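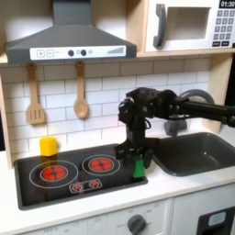 玩具厨房，配有抽油烟机和微波炉。

接领环节的编号问题
Clunholm教会儿童部如何重做签到流程

儿童事工的讨论大多集中在课程和同工培养上，签到与接领很少单独成题。这一环节每次聚会只占开头和结尾的一小段时间，所用的工具也简单：一台平板、一台标签打印机、一份名单。但从记录管理的角度看，儿童部与家长之间的责任移交全部发生在这里。孩子何时由谁交来，何时由谁领走，中间由谁看管，三项信息缺一项，事后就无法还原。

Clunholm教会的儿童部设有8间教室，从婴幼儿室到小学高年级班，共用一个签到大厅。负责人Glenys Garside接手时，系统内有587份儿童档案。她在第一轮核查中标出127份有问题的档案，问题分为四类：接领人一栏空白；接领人姓名与紧急联系人矛盾；过敏信息写在备注栏，未填入专用字段；同一名儿童有两份档案。

最后一类数量最少，处理起来最费时间。重复档案通常产生于家长换了电话号码之后。签到软件Hudico以电话号码作为家庭的检索键，号码对不上，签到台的同工便新建一份。新档案里往往只有姓名和出生年份，旧档案里的过敏记录和接领限制留在原处，打印标签时不会带出。

“系统没有报错，因为每一步操作都合乎它的规则，”Garside说，“同工也没有做错，他照着屏幕上的提示走。问题在于检索键选得不合适。”

检索键与家庭编号

改造从检索键开始。Clunholm的做法是给每个家庭一个固定编号，电话号码降为普通字段，可以有多个，可以随时更改。编号由系统生成，印在一张塑料卡上交给家长。家长忘带卡时，签到台按姓氏加孩子的出生月份检索，检索结果由家长口头确认住址的街道名，再行签到。

这里有一个细节值得说明。确认住址时，同工不读出屏幕上的内容，由家长自己报。顺序颠倒过来，确认就失去了意义，任何人都可以对同工念出的地址点头。Garside在培训材料里把这一条单列一页，配了两段对话，一段正确，一段错误。

双住址家庭需要另外处理。父母分居的儿童可能随不同的家长来聚会，原先的系统里常常一人两档，每位家长各建一份。新规则规定一名儿童只有一份档案，但可以挂在两个家庭编号之下。两边家长看到的联系方式互相隔离，过敏和医疗信息共用。接领权限按编号分别设置，改动任何一方的权限须由负责人经手，签到台没有这一级的操作权。

合并重复档案时，Clunholm没有使用软件自带的自动合并。自动合并以最近修改的字段为准，而在多数重复档案里，最近修改的那一份恰好是信息较少的那一份。空白字段会不会覆盖有内容的字段，要看软件的版本和设置。Garside选择逐份打印，左右对照，用笔勾出保留项，再由第二个人录入。录入后的档案发给家长核对，家长回复之前，该档案在系统里带一个待确认标记，签到时标签右上角会印出一个黑色方块。教室里的老师看到方块，就知道这名儿童的医疗信息需要当面再问一次。

标签上印什么

标签的设计经历了三个版本。第一版沿用软件默认模板，印有儿童全名、教室、接领码、过敏信息和家长手机号。默认模板的问题在于信息过多。儿童胸前的标签是公开的，走廊里任何人都能读到。全名加家长手机号，对陌生人来说已经足够用来冒充熟人。

第二版走到另一头，只留名字和接领码。这一版试用后，婴幼儿室提出异议。代班老师不认识孩子，过敏信息只在平板上能查到，分发点心时需要逐个检索。点心时间短，逐个检索在实际操作中会被跳过。

现行的第三版采用双标签。儿童胸前一张，印名字、教室代号、接领码和过敏图标。图标只有四种：食物、药物、接触物、其他。具体内容不印在标签上，印在教室名单里，名单夹在门内侧的硬板上，聚会结束后收回碎掉。家长手里一张，印接领码和教室代号，不印孩子的名字。家长的那张丢在停车场里，捡到的人得不到任何可用的身份信息。

接领码每次聚会重新生成，由字母和数字组成，去掉了容易混淆的字符：字母O与数字零，字母I与数字一，字母B与数字八。同一家庭的几个孩子共用一个码，方便家长，也方便核对。有人提出同码会带来风险，一张标签可以领走全部孩子。Garside认为这一风险可以接受，理由是每间教室独立核对，家长须逐间出示，且接领限制仍按每名儿童分别执行。

打印机用的是Bereck的热敏机型，每卷1,000张。热敏纸的优点是不需要墨盒，故障少；缺点是字迹遇热变黑，遇摩擦变淡。夏季户外活动时，标签贴在外套上晒过，接领码可能读不清。Clunholm的对策是在户外活动日改用手环，码由防水笔手写，再由第二名同工对照屏幕念一遍。手写看似倒退，错误率取决于有没有第二个人核对，与书写工具关系不大。

换卷的时机也写进了流程。打印机在开门前换上新卷，用剩的旧卷留作备用。此前的做法是用完再换，用完的时刻总是落在人最多的几分钟里，因为那时打印量最大。换卷一旦拖延，签到台就会有人提议先放孩子进去，稍后补标签。补标签的记录时间与实际进入时间不符，核查时无法使用。

排队与容量

签到台的拥堵有规律可循。Marsden教会儿童部的行政协调Malcolm Birkett做过一段时间的计时，他把每次签到拆成四段：找到档案，确认信息，打印，贴标签。前两段的时间差异极大，后两段几乎固定。已有家庭编号的家长，第一段只需要刷卡；首次到访的家庭，第一段要填完整张登记表。

两类家庭排在同一条队伍里，队伍的速度就由首次到访的家庭决定。Marsden因此把新家庭分到另一张桌子，桌子放在签到台之前，家长进门先看到它。Birkett强调位置的先后：“如果新家庭的桌子放在里面，他们会先排一次常规队伍，排到头了才知道走错，再出来重新排。第一次来的人对这种事的容忍度比我们想的低。”

Clunholm照搬了分桌的做法，没有照搬位置。它的大厅进深浅，入口处再放一张桌子会挡住轮椅和婴儿车的通道。最后的方案是由一名同工手持平板在门口询问，新家庭直接带到侧室填表。登记表也分成了两半，签到当天必须填的内容印在正面：姓名、出生日期、过敏与用药、接领人、紧急联系电话。其余内容印在背面，包括学校、兴趣、是否受洗、家长愿意参与的服事，可以带回家填。

教室容量是另一项需要写明的数字。容量由两个条件决定：房间面积，以及成人与儿童的比例。前者不变，后者随当天到岗的同工人数变化。多数签到软件只允许设定一个固定容量，到达上限后提示满员。这个固定值通常按同工全部到齐时计算，缺一个人，实际容量已经下降，系统仍照旧放行。

Clunholm在开门前设一个检查点。各教室负责人报到岗人数，由签到台主管在Hudico里手动调整当天的上限。报数以站在教室里的人为准，在路上的不算。每间教室至少两名无亲属关系的成人，少于两名则教室不开，儿童并入相邻年龄段，或由家长带入大堂。执行这一条在初期引起过家长不满，尤其是婴幼儿室关闭的那几次。Garside没有为此破例，她的理由写在给家长的信里：比例规则如果可以在缺人时放宽，它就只在不需要它的时候有效。

满员之后怎么办，也需要事先规定。候补名单看似合理，实际上很难管理，家长站在走廊里等，走廊随之堵塞。Clunholm不设候补，满员即关闭该教室的签到，系统把同龄儿童导向备用活动区。活动区的玩具和教具按年龄分箱，箱盖上贴清单，收箱时照清单清点。三岁以下的箱子里不放小件。 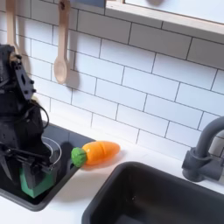
备用活动区的看管比例与教室相同，这一点常被忽略。活动区是敞开的，家长来去自由，容易让人以为看管责任仍在家长手中。新规定把活动区分成两种状态。家长在场时，儿童不签到，责任归家长；家长离开，儿童须签到，责任归儿童部，成人比例随即适用。两种状态不能在同一时段混用，开门前由主管决定当天采用哪一种，并把状态牌翻到对应的一面。

清洁记录与签到记录放在同一个文件夹里，也是这次改造的一部分。教具的清洗由当班的教室同工完成，完成后在表上签字并写明时间。入口接触过的玩具单独放进带盖的箱子，当天不再使用。过去清洁表挂在储藏室，填写的人与检查的人都不经过那里，空白可以持续几周。改放之后，主管每次归档签到记录时必然翻到清洁表，漏填会在当天被发现。

接领：三次核对

签到出错，多数情况下还有时间纠正。接领出错则没有。Clunholm把接领拆成三次核对，由两个人完成。

第一次在教室门口。家长出示标签，门口同工读出接领码，室内同工在儿童胸前的标签上找到同一个码。两人都不使用孩子的名字。使用名字的问题在于，叫出名字后孩子会自己跑过来，核对的步骤在事实上已被跳过。

第二次核对接领限制。有限制的儿童，教室名单上码的后面有一条横线，横线的含义只有室内同工知道。看到横线，室内同工须查看档案中的照片或姓名，确认来人在允许之列。横线不出现在儿童的标签上，也不出现在门口同工的手板上，目的是避免在走廊里暴露某个家庭有监护安排。

第三次是时间记录。儿童离开教室时在平板上点一次签出。这一步最容易被省略，因为它发生在孩子已经交到家长手中之后，看起来没有作用。但火警疏散时，平板上的名单是唯一能说明谁还在楼内的依据。签出漏记一人，疏散点就会多出一个找不到的孩子，消防人员会进楼去找。Garside在培训中只用这一个情形来解释签出的必要，不讲别的理由。

家长丢失标签的处理最能检验流程。原先的做法是由认识这位家长的同工担保。担保的难处在于，认识一个人与知道他当天有没有接领权是两回事。监护安排可能在上个月变更，担保人并不知情。新流程取消了担保。丢失标签的家长到签到台，出示带照片的证件，主管核对档案中的接领人名单，重新打印一张，旧码作废。整个过程主管在场，教室同工无权代办。

取消担保在老会友当中阻力最大。有几位在教会多年，自己的孩子在这里长大，如今来接孙辈，被要求出示证件时感到受冒犯。儿童部对此作了一项准备：开始执行前的八周里，每次聚会都在签到台放一张说明，并由牧者在堂前亲自讲过。执行当天，第一个忘带标签的人是一位长老，他回车上取了证件。此后的抱怨少了许多，但没有消失。

未成年的哥哥姐姐能否接领弟妹，各教会的规定不同。Clunholm的规定是不能，年满十八岁且列在名单上者除外。Marsden允许十六岁以上的兄姐接领，须有家长书面同意，同意书每年更新一次。Birkett认为Marsden的规定更贴合当地家庭的实际，许多家长在成人聚会之后还有服事，由大孩子带小孩子先回家。两种规定都可以成立，前提是写下来，并且对所有家庭一致适用。

同工权限

软件的权限设置应当与岗位对应，而不与人对应。这一原则在小型团队里很难坚持。一个人可能这一周在签到台，下一周在教室，再下一周带敬拜，给他一个包含全部权限的账号最省事。时间一长，多数同工都拿到了管理员级别的账号，任何人都能修改接领限制，而修改记录里只显示一个共用的用户名。

Clunholm把账号分成四级。教室账号可以看本教室的名单，可以点签出，不能改任何字段。签到账号可以检索全部家庭，可以改电话和教室，不能改接领人。主管账号可以调整容量，可以重打标签，可以添加一次性的接领人，添加须附原因。负责人账号可以修改接领限制和合并档案，只有两人持有。账号与设备绑定，教室平板上只能登录教室账号。

离任同工的账号在离任当天停用。原先没有人负责这件事，核查时发现仍有效的账号里，有几位已搬到别的城市。现在账号名单每季度打印一次，由负责人逐行签字，停用的划掉并写日期。

历史记录保留多久，是权限之外的另一个问题。签到记录、教室名单、事故报告的保留期限不同，应由教会的法律顾问和保险方给出书面意见，儿童部不宜自行决定。Clunholm在得到意见之前的做法是一律不删，但把一年以上的记录移出日常使用的系统，单独存放，查阅须登记。

停电与断网

签到系统依赖网络，网络会断。多数教会有一份纸质备用表，多数备用表放在抽屉里，从未用过。Clunholm去年八月做过一次演练，开门前二十分钟切断了签到大厅的网络，只通知了主管一人。

演练暴露了几个问题。备用表的教室代号是旧的，有两间教室已经对调。预印的编号标签只有一份，缺少给家长的对应联。防水笔写不出字。教室名单无法打印，各教室不知道当天会来谁，也就不知道谁有过敏。

改进后的备用箱每月检查一次，内有：双联编号标签，每联号码相同；按教室分页的签到表；一份在聚会前一天晚上打印的全体儿童过敏与接领限制名单，密封，使用后销毁，未使用同样销毁；四支笔，每次检查时试写；一个手电筒。箱子放在签到台下方，封条上写着上次检查的日期和检查人的姓名缩写。

封条有一项附带的用处。箱子里的笔和胶带过去常被借走，借的人都打算归还。加了封条以后，借用就需要撕开它，撕开之后检查人会来问。

纸质记录在网络恢复后补录。补录时按纸上写的时间录入，不以录入时间为准。Hudico默认以录入时间作为签到时间，需要在负责人账号下手动更改。如果不改，报表会显示一批孩子在聚会结束之后才进入教室。

换软件之前

与本刊交谈过的几家儿童部都提到过更换软件的打算。Birkett的意见是先整理数据再谈更换。Marsden曾在数据未经整理的情况下迁移，重复档案和空白字段原样进入新系统，部分字段因名称不同而对应错误，紧急联系人被导入为接领人。这个错误在迁移后的第三周才发现，由一位家长提出，她看到孩子的邻居出现在接领名单里。

他现在建议迁移分三步走。第一步导出全部档案，在表格里清理，清理完成前不接触新系统。第二步只导入一间教室的数据，由该教室的老师和家长逐项核对，运行四周。第三步再导入其余教室，旧系统保持只读，保留至少一个季度。两个系统同时可写的时间应为零，否则同一名儿童会在两处有不同的信息，无法判断以哪个为准。

字段对应表需要由熟悉儿童部业务的人来填。技术人员看到的是字段名和数据类型，两者相符便会判定可以对应。“联系人”和“接领人”都是文本字段，都存放成人姓名，含义却完全不同。Birkett在对应表里加了一列，写明每个字段填错会造成什么后果，后果严重的字段导入后须全数核对，其余的抽查。

费用方面，软件订阅往往只占一部分。标签纸、打印机、备用平板、门口的无线网络、同工培训的时间都应列入预算。Garside在向教会提交的年度方案里，把培训时间换算成了同工小时数，单列一行，金额写零。她希望审阅方案的人看到这一行，知道流程每改动一次，这些小时就要重新花一次。

因此Clunholm把流程改动集中在每年两次，开学前一次，年初一次。平时收到的意见记在清单里，不即时采纳，涉及安全的除外。判断标准也写了下来：如果某项意见所指的情况会导致儿童被错误的人领走、在楼内下落不明，或接触到过敏原，当周处理；其他的等到下一次集中改动。

目前清单上排在最前面的几项是：青少年协助者的标签应否与儿童使用不同颜色；双胞胎分在不同教室时，家长标签上教室代号的排列顺序；接领码字号是否再加大一级，以便戴老花镜的同工在灯光较暗的走廊里辨认。第三项已经试印过，加大后码会占去过敏图标的位置，需要换用更宽的标签纸，而现有的打印机不支持这一宽度。Garside倾向于改善走廊的照明，已向物业方面询价。

本文所述流程以2026年3月27日为准。各教会在参照时，应先核对当地关于儿童保护的法规以及所属宗派的规定，成人比例、接领年龄和记录保留期限三项在各地差别较大，不宜直接套用。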